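Rice play on a wood table – how do you keep it from going everywhere?
Posted in Home & Family > Play at Home
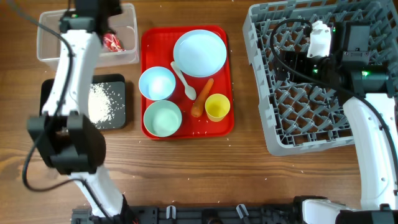 Our tea party setup, rice already on the move

I finally tried the dry rice thing and my kid is in love! We have a black tray that holds the rice and a red tray with the play dishes on it (a plate, two little bowls, a yellow cup, a white spoon and the toy carrot, which gets "cooked" at every single meal). It has bought me the calmest stretch of the afternoon I've had since June, and I'd happily do it every day.

The trouble is the table. There's rice in the red tray, rice across the wood, and by the time we're done there's rice under the chairs too. The tabletop has a grain to it and the small bits seem to settle in. I've been sweeping it up with the side of my hand and I know I'm missing plenty.

So, a few things I'd love to hear about. Is there a better tray, or a better way to lay it all out? Can I put the spilled rice back and use it again? And will it scratch the finish? The table is a Vorier we got secondhand and I'm fond of it. My kid is three and a half and mostly past putting things in the mouth, and I sit right there the whole time.

Thanks in advance, I'm a total beginner at this and having a great time.
– nimgate_mornings

3 replies

feltbridge_kitchen
Oh, I love this setup! The carrot made my day. We've been doing rice, oats and dried beans at our place for 2 years now and I have swept up more of it than I care to think about, so here is what has worked for us.

Go deeper on the rice container. Flat trays are lovely to look at, but a spoon sends grains right over the rim. We moved ours into an under-bed box with sides as high as my hand, and the dishes go inside the box with the rice. If you like the two-tray layout (I get it, it's so pretty), push the trays together until the rims touch. Most of our spills used to happen in the gap, when a full spoon was traveling from the rice to the bowls.

Then put an old flat bedsheet under everything, with plenty hanging over the side where your kid sits. When you're finished, lift the dishes off, gather up the corners and pour the rice back in the box. It takes me less than a minute, and the part on the floor is a quick job with a dustpan. A sheet works much better than a towel, by the way. Rice hides in terry cloth and then turns up in your washing machine.

For what's left on the wood, try a dry pastry brush! It gets along the grain beautifully. Skip the damp cloth until the rice is gone, or the grains get starchy and stick to everything.

Yes, reuse it. Ours gets shaken through a colander with big holes so the crumbs and fluff stay behind, then it goes in a jar with a tight lid. Anything that hit the floor goes in the trash at our house, and I swap out the whole batch if it ever smells odd or gets wet. Keep it well away from the cooking rice, and label it. I once made dinner out of the wrong jar – we ordered pizza.

On scratching, I've never had a mark from the rice itself. Dragging a tray with grains stuck underneath is another matter, so lift it when you move it. The sheet helps there too.

One more idea: try using less! We started out with a whole bag, and these days I pour in enough to fill two or three of the little bowls. The play is just as good and there's so much less to chase.

hajji23
vacuum with the brush attachment. done in 50 seconds

oatsandpuddles
Seconding the sheet! We use a cheap shower curtain instead and it's great, rice slides right off it. Only downside is that it slides around on the table as well, so I clip it on with two of those picnic tablecloth clips.

Also, if your kid likes cleaning up, hand over a small brush and a cup and make it part of the game. Mine sweeps "snow" for longer than the tea party lasts. Does a pretty bad job of it, but has a wonderful time!

I can't help with the Vorier finish. Ours is an old pine thing and it was scratched long before the rice came along. I'd try a patch on the underside if you plan to use any kind of cleaner on it.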